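Robots at the cord bench, six months in

I have been meaning to write this one since September, and every time I sat down to do it something came up at home or the kettle boiled or I decided I didn't know what I thought yet. I still don't entirely know what I think. But a couple of people who read my old posts about leaving the bakery have asked how the new job is going, and I can't very well talk about the job without talking about the arm, so settle in.

For anyone new, I work at Rutico. We make up cord and cable kits, which means we cut lengths off spools, coil them, tie them, tag them and put them in bags with whatever fittings the customer wants. You have almost certainly handled something like it without a second thought. When you buy a boat cover or a market stall canopy and there's a neat hank of line in the bag, somebody coiled that. For a good while, at our end of the county, the somebody was me.

The arm came with a project name, Skemivness, which management said had been picked by the people who set it up and which none of us could say for the first week. It got shortened to Skem and that's what it has been ever since. "Is Skem up?" is the first thing you hear at ten to seven in the morning, before hello. I did feel a bit silly the first time I said it out loud, like asking after a coworker's health.

I was frightened of it, I'll admit that. Not of the machine so much (it's slow, and it stops if you so much as lean in) but of the meeting where they told us. There were slides. There was a number on one of the slides, 1000, which was how many kits a day they hoped the line would get to, and I remember looking at that number and trying to work out where I was standing in it. We'd been told no jobs were going, and I believed it about as much as you believe anything on a slide.

So what does it do all day? It picks up cord. That sounds like nothing, and I thought it was nothing too, until I watched it try. You and I can grab a line anywhere, half looking, and our fingers sort out the rest. Skem has two fingers and no patience for a surprise. The blue stuff is its main work, because it's thick and holds a curve, and the thin yellow wire is its misery.

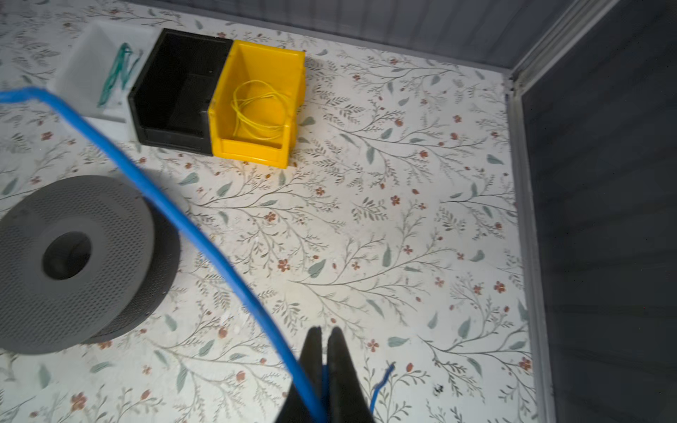 Skem with a hold of the blue. I love that tablecloth pattern under it.

The flowery board always gets a comment from visitors. I'd have expected a workplace robot to live on something steel and serious, and it's got little rust-red flowers to look at. I've grown very fond of them. My sister says it looks like our grandmother's kitchen, and now I can't see anything else.

Anyway, the grabbing. Once it has the cord properly between its fingers it will pull a length, and then pull another just the same, and it never gets chatty or hungry. The part I used to dread, the long pull off the heavy spool, is the part it has taken off me, and I want to be fair about that because my right shoulder certainly is. I used to go home and hold a bag of frozen peas on it through the evening news. I haven't bought peas for that purpose since the summer. My husband noticed before I did! He asked if we'd gone off them.

What I do now is everything before and everything after. I set the spool so the end comes off clean. I put the odd lengths in their bins, and I pick out the ones with a bad end. Frayed tips are the big thing, and I never used to care about a bit of fray because I'd trim it as I went along without thinking. Now the trimming is a step with its own line on the sheet. Then the finished lengths come to me and I coil and tie them, because Skem can't tie and I don't believe it's going to learn before I retire. I'm 49, so it has a little time.

There are 3 of us on the bench where there used to be more, and the others really did move over to bagging and to the new Flatadetti orders, as promised. I'm happy to be able to write that. It isn't quite the same, though. The old bench was a talking bench. You coiled with your hands and your mouth was free, and I heard more about people's kids and knees and kitchen extensions in one winter there than I've heard anywhere. With Skem you have to watch. You get into the middle of a good story and it drops the end, or it stops and waits for you with its light on, and by the time you've sorted it the story has gone cold. I miss the talk more than I expected to, and I notice that we all stay a bit longer over our sandwiches now, as if we're making it up.

The other change is harder to put into words. I used to be good at something with my hands, and fast, and everyone knew it. Now a lot of my day is judging. Is that end good enough, will it catch there, should I move the spool over a little before it tries again? It took me six weeks to stop feeling like I was minding a toddler. Then one afternoon a young engineer stood behind me for a while and asked how I'd known it was going to miss, and I had to think. I'd seen the cord lying with a twist in it, so I knew it would roll away when it was touched. He wrote that down. Twenty years of tying things up in one trade or another, and a man wrote it down in a notebook. I was walking on air all the way to the bus.

I did ask, in the last meeting, whether the judging comes with a different rate of pay, seeing as it comes with a different line on the sheet. They said it was being looked at. I've asked them to look at it again before Christmas, and I was polite about it, and two of the others nodded very hard behind me.

There's talk of a second arm for the thin wire, from a firm called Mac an tSaoi, who came around and were very nice and ate all our good biscuits. I'm less scared of that one than I was of the first. I'd like to be asked where it goes, mind you, because the corner they measured up is where the radiator is, and that's where we put our gloves in January.

I'll let you know how it goes. Next time I promise it'll be the garden, as the leeks have been magnificent and I've got soup to tell you about.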